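Open afternoon at Previvia

12/16/22

I had been meaning to go to one of the Previvia open afternoons since September, and this time I managed it. The train to Plikanow was late, so I missed the welcome talk and went straight upstairs to the arms.

Carola Görtz was running that table. She has two arms working as a pair, and the job was a plain one: get hold of a bottle of water and deal with the green button next to it. She said the bottle is the harder of the two, as clear plastic is awkward for the cameras and the sides give when you squeeze them. Each arm has its own camera near the gripper, and there is another higher up that takes in both.

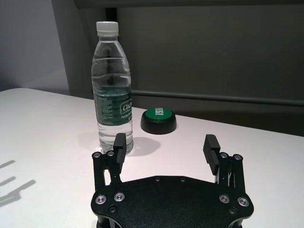
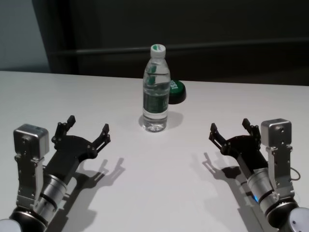 The bottle and the button, from the wrist and from higher up. Grippers open in both.

I asked how much practice it takes. They have 3,149 recorded runs so far, 700 of them with bottles. Volker Mühlbauer, who looks after the software, thought that was still too few – he would like more kinds of bottle and worse lighting.

I stayed longer than I meant to and only had ten minutes for the Tiedemann room, where the conveyor was switched off anyway. Coffee was free, the lift was out of order. The next open afternoon is in spring and you have to put your name down first.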